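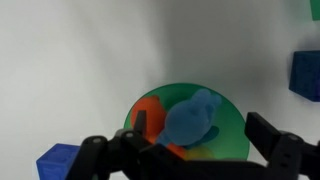

Toys in a translucent green bowl

Marnley Toy Library is a lending collection of children's playthings in the town of Marnley. It was founded by Dorottya Bodnár, a retired teacher, with 178 toys stored in her own hallway. The collection has since grown to a remarkable 3,822 pieces – dolls, puzzles, pull-alongs and a much-loved set of Surnia building blocks. Families may borrow up to eight toys at a time and keep them for seven weeks.

The library moved to Fülöp Street when the hallway could hold no more. Every May it hosts a lively swap day, when worn favorites are mended on the spot and children vote for the next toy to be added.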